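대문 | 분류 | 최근 바뀜 | 임의 문서 | 도움말

읽는 시간 5분

시연 기반 로봇 교시

시연 기반 로봇 교시(示演基盤 敎示)는 사람이 작업을 직접 수행하거나 로봇을 움직여 보이고, 그 기록으로부터 로봇의 동작을 생성하는 방법의 총칭이다. 좌표와 명령을 순서대로 입력하는 프로그래밍 방식과 구분된다. 모방 학습의 자료 수집 단계에 해당하며, 산업 현장에서는 단순 경로 교시를 포함하는 넓은 뜻으로도 쓴다.

분류

직접 교시는 작업자가 로봇 팔을 손으로 잡고 움직여 관절각을 기록하는 방식이다. 중력 보상 기능이 필요하며, 작업자의 손과 몸이 로봇의 카메라 시야를 가리기 쉽다.

원격 조작은 조종 장치로 떨어진 로봇을 움직이는 방식이다. 조종 장치에는 축소형 주종 팔, 조이스틱, 가상현실용 컨트롤러 등이 있다. 기록된 관측과 동작이 실제 로봇의 것이므로 변환이 적으나, 통신 지연과 힘 감각의 부재가 숙련도에 영향을 준다.

휴대형 그리퍼 방식은 로봇 없이 사람이 집게형 장치를 쥐고 작업하는 방식이다. 손목 위치에 광각 카메라를 달아 영상을 얻고, 영상과 관성 측정값으로 장치의 궤적을 추정한다. 양손 작업에는 두 대를 쓰며, 기준 표식을 부착해 상대 위치를 구하기도 한다.

기록과 후처리

한 번의 시연은 영상, 말단 자세, 집게 벌림 폭의 시계열로 저장된다. 각 계열의 시각을 맞춘 뒤 궤적 추정에 실패한 구간을 제거한다. 로봇의 가동 범위를 벗어나는 시연도 이 단계에서 제외한다. 얼굴 등 개인 식별 정보는 배포 전에 흐림 처리하는 것이 일반적이다.

Zostinura 자료집

Zostinura는 휴대형 그리퍼로 수집한 양손 조작 시연 모음으로, 2019년 2월 12일에 첫 판이 공개되었다. 첫 판은 19종의 작업에 대한 시연 641건을 수록하였으며, 같은 해 5월의 개정판에서 1069건으로 늘었다. 기록 형식은 Zikby 규격을 따른다. 원격 조작으로 얻은 비교용 시연은 Lammers 주종 팔로 수집되어 별도 묶음으로 제공된다.

한계

휴대형 장치로 얻은 시연은 로봇의 관절 속도와 특이점을 고려하지 않으므로 그대로 재생할 수 없는 경우가 있다. 얇은 물체나 좁은 틈을 다루는 작업에서는 집게 끝의 위치 오차가 결과를 좌우한다. 같은 작업이라도 시연자마다 접근 방향과 속도가 달라 학습된 동작이 불안정해질 수 있으며, Ranance 절차서는 시작 자세와 파지 순서를 미리 정해 두도록 규정한다.

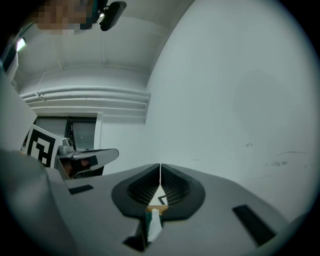
절차를 지나치게 고정하면 반대로 자료의 다양성이 줄어든다. 이 때문에 물체의 초기 배치와 조명은 시연마다 바꾸고 파지 순서만 유지하는 절충안이 쓰인다.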